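Good morning from the Grerkosora corner of the lab! Elli Tuominen and I finally have something to share on how our arm learns to handle small numbered blocks, all in simulation.

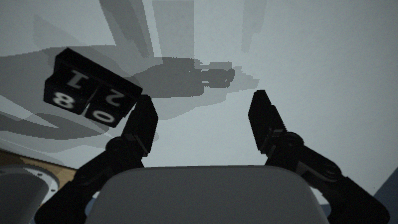

The idea is simple – we trained on 200 simulated runs, then dropped the ones where the grasp angle drifted. That left 163, and the smaller set did better. I did not expect that! 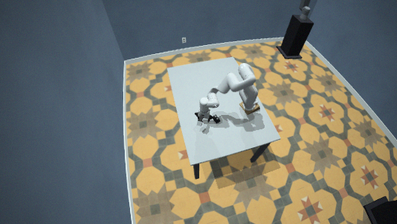 The sim room, tile floor and all

Next up is trying 11 camera angles. Thank you, Harsh Solanki, for the patience.

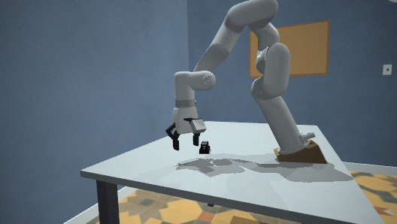
Gripper open beside block 7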